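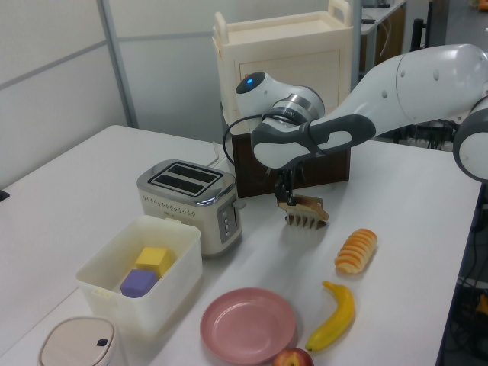

Medve with a slice of toast. Drolcombe workshop, back table.

About us

Lurow is a shared workshop in Drolcombe. Six of us on the lease, 554 square feet, one very old drill press. People know us mostly for the arm, so most of this page is about the arm. If you came for the bike stands or the sewing table, see Hours and Rates.

How it started

Andor Borbély and Levente Antal were building a robot arm cell in Andor's garage over in Cedby. Cold in winter, bad outlet, car had to go in at night. They needed a table that could stay put. We had a table. That was June and they never left.

The arm itself was bought used. Everything around it we made or scrounged – the mounting plate, the stop circuit, the shelf the controller sits on, all the software on top. The project is called Medve, which is Hungarian for bear. Andor's idea. The rest of us wanted something shorter but he'd already made the sticker.

What we're building

A arm that can do small kitchen chores on a table top. Breakfast stuff. Pick up toast, put it down where it was asked to, put a small thing in a bin, take it out again. Slow and dull and much harder than it sounds.

Toast is the worst. Squeeze too hard and you get crumbs in the finger joints, too soft and it swings. We use a plain two-finger gripper and we've gone through a lot of finger pads. Current ones are cut from shelf liner, glued, sanded a little at the tips. Levente wants to cast silicone ones. He has wanted to for a while. Molds are in the second drawer if anybody feels like it.

Other things on the table change week to week. Foam cubes, a toy banana, an apple, a pink plate. Toy food is good becuase it keeps its shape and you can leave it out overnight. The plate stays near the front so you can reach it to reset between runs.

Numbers, for people who ask

1,361 logged grabs so far. The goal is 2,000 before we change the pads again, so the two sets can be compared fair. Every grab gets a line in the notebook: what it was, did it hold, anything odd. Yes it's a paper notebook. It has survived two dead laptops.

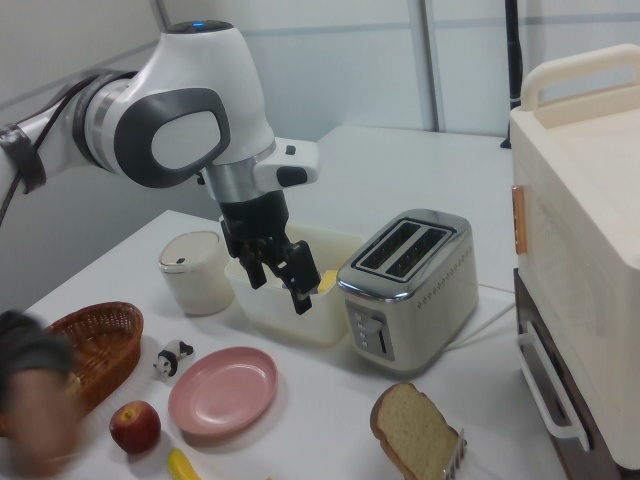
Zsófia Bakos wrote in after the last open evening to ask why we don't just buy a better gripper, as her shop did that and saved themselves a year. She also said the notebook ought to be typed up, and that she would do it for us if somebody mailed her the pages.

Fair on both. On the gripper – we looked. The nice ones cost more than our rent, and the project is at least half about learning what a cheap one can do if you're patient. Reaching down into a bin is a good test of that. The fingers have to fit between the thing and the wall, and with fat pads they don't. Thin pads fit fine and then slip on the toast. So we go back and forth. On the notebook, pages A through D are scanned and we'll send them over. The rest when Levente finishes with it.

Who does what

Andor Borbély – the arm, wiring, anything with a fuse in it.
Levente Antal – grippers, pads, the notebook.
Judit Bozsik – software and the camera setup. Also the door code, ask her.
Etelka Bodnár – bookings, school visits, the tool library.
The other two on the lease are mostly wood and bikes and asked to be left off the page.

House rules around the arm

Stop button is on a cord. Whoever is running the arm has it in their hand or right next to it, the whole time. If you put it down, the arm gets stopped first.

Hands off the table while it's moving. Resetting the toys, moving the plate, fishing a crumb out, all of that is done with the arm stopped and the runner saying so out loud.

Long hair tied, sleeves pushed up, lanyards off.

Don't unplug anything to charge a phone. There's a strip by the sink for that.

Don't eat the bread. It's been on the floor.

If you change a setting write it on the whiteboard with your initials. We lost most of a evening once to a speed limit that somebody had halved and forgotten.

Coming by

Open evenings start at 6:30 p.m., side door, ring twice. Kids welcome with a grownup. You can watch a run and if it's quiet you can set one up yourself – pick the object, pick where it goes, write the line in the notebook after. Takes ten minutes or so per person once Judit has the cameras lined up.

School groups, write to Etelka a few weeks ahead. We can fit a half class at a time and no more than that, the back room is narrow. She'll want to know ages and if anyone uses a wheelchair, so we can move the saw bench out of the way beforehand.

Things we need

Play food in odd shapes. Donuts would be great, also anything with a handle.
A second stop button, same type as the first.
Shelf liner, the thin grubby-feeling kind.
Cable clips. Always cable clips.
Someone who has cast silicone before and will come stand next to Levente while he does it.

Parking is behind the building, not in front, the bakery gets upset. Key deposit and monthly rates are on the other page. Page last fixed up by Judit, tell her if a link is broke.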